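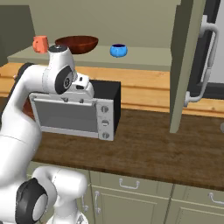 Eighteen months ago the Mundisdale staff kitchens were run by people on two shifts. They still are, and most of what has changed is who writes things down. Before any arm goes near a live kitchen, each chore is worked through in simulation, and somebody has to say what a correct motion is. "Open the oven" is useless as a spec. Fingers hooked over the top edge of a toaster oven door is closer, but you still have to say where the hand goes next and what the hinge will tolerate.

2/ The people who can answer that are the kitchen staff. In March we started giving them paid time for it, one shift block each, off the floor. The job sheet calls it "task review." Sasix, who supply the planning software, had assumed engineers would do it. Engineers did the first batch. It was bad.

3/ Typical error from that batch: every container was grasped the same way. The evening shift rejected it in one session. Their notes on handles, rims and hot surfaces are now part of the spec and run longer than the spec did.

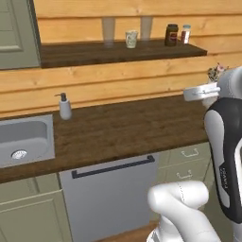
4/ Scheduling is the part that moved most. Review time comes out of the roster, so somebody covers the dish area while a colleague is at a screen. For a while that cover was informal – meaning the same two people did it. It is now on the rota as its own line.

5/ Pay: task review is a graded skill as of this quarter. It took longer to agree than the software contract. The sticking point was whether rejecting a motion counts the same as writing a new one. It does.

6/ Volume so far is 1452 reviewed runs, of which 134 were sent back with comments. Runs sent back are sorted by reason. The largest group is "would work, but in the way of the next person." There is no field for that in the Dantas log format, so it goes in free text.

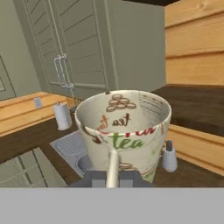
Mug handling, simulated run. Held from below, printed side partly behind the finger.

7/ Mugs get their own section in the spec. Size and handle position vary, people care about their own, and a breakage is a complaint as well as a cost. Staff asked for a rule that nothing personal gets moved without a request. Added.

8/ What has not changed: headcount, opening hours, who signs off on cleaning. What has: two people now spend more time on review than on prep, and one of them would like to go back. That is being arranged.

9/ Next site is Trirnon. Different counters, different staff, so the review starts over. We are not copying the rota across until their shifts have seen it.

Home Explore Notifications Messages Bookmarks Profile More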